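Olberg hand gripper kit: tried it for a month, sent half of it back

Olberg sells this as "a data collection kit for any home task." You get two hand-held grippers, a charging dock, a carry case and a year of their upload service. We paid $3744 for the lot, which went through only after Etenesh Belay, who signs for equipment here, had asked me twice what was wrong with the teleop arms we own.

Fair question. The arms are slow and people hate using them. A gripper you hold in your hand should be quicker, and on easy jobs it is. Cups, boxes, a stool moved from one spot to another, fine. I had new people recording usable runs before lunch on their first day.

Cloth is where the sales page and I part ways. Olberg claims the fingers handle "all common household fabrics." Thick towels, yes. Thin cotton slides unless you grab a whole bunch of it, and once you have a bunch you can't place a corner with any accuracy. For bed and laundry tasks that matters a lot. We recorded 567 cloth runs in June and I threw out 200 of them for slips or for edges that ended up nowhere near where they should have been. I don't call that a small failure rate.

The screws on the fingers need checking daily. Mine had worked loose by the second week. The manual says nothing about it, and support told me to "tighten as needed." Thanks.

Battery life is listed at six hours. I got four and a bit.

The upload service is the part I'd tell you to skip. It is capped at 2000 runs a month, the web viewer stutters, and exporting your own recordings takes three menus and an email. Krisztina Kerekes on our team wrote a script to pull the files over USB and we haven't logged in since.
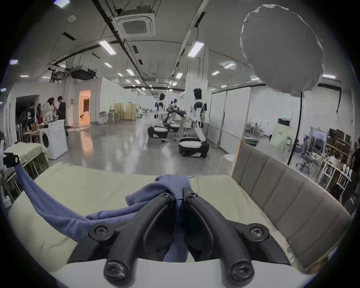

Blue cloth pinched between the fingers, over one of the test beds.

What I do like: the weight is reasonable, the grip doesn't tire my wrist, and the dock has never failed to charge. Spare fingers are sold separately, and I'd order a set with the kit.

Against the Mevonau gripper, which I used at my last job, the Olberg closes more smoothly but feels less solid. If you mostly move hard objects, it's a decent tool at a high price. If you fold things for a living, ask for a loaner first and bring your own sheets.

We kept the grippers and dock and returned the service plan. The refund took three weeks.

Rating: 3 out of 5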